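Is the Brerlow two-arm practice kit worth it for a beginner?

Posted by Grutovside

Hi all! I've been going back and forth on the Brerlow kit since October. It's the simulator package, with the two arms at one table and a wrist view, and it costs 700 for the full license. I'd mostly like to practice cloth work before I spend money on real arms. Has anyone lived with it for a while?

Posted by Catcombe

I've used it for 11 months and I'm still fond of it, so take this with a pinch of salt. The towel folding lesson is where I'd start – you get a table, the two arms and a piece of blue and green cloth, and you can make a mess of it as often as you like.

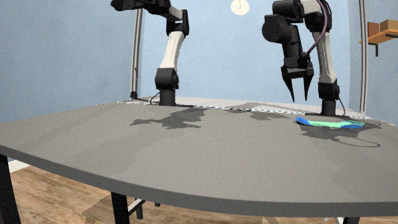 Do you need a fancy computer to run it? An ordinary desktop with a decent graphics card will do, and mine is 3 years old.

The manual is thin, I'm sorry to say, and I spent a good many evenings working out the controls. What helped me most was switching to the close view, looking out past the gripper fingers over the tabletop. I find it so much easier to judge an approach from there.
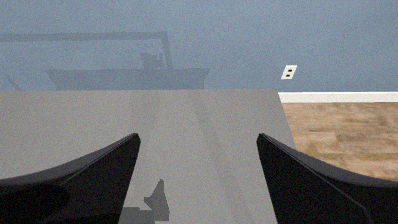
I'd still keep the wide view open in a second window while you learn, and set the arm speed low for the first couple of weeks. Support did answer my emails, though once it took them 2 weeks – bring a little patience and you'll be fine.

Posted by MacLeod

Try the trial first. Too pricey for me, but my nephew loves it.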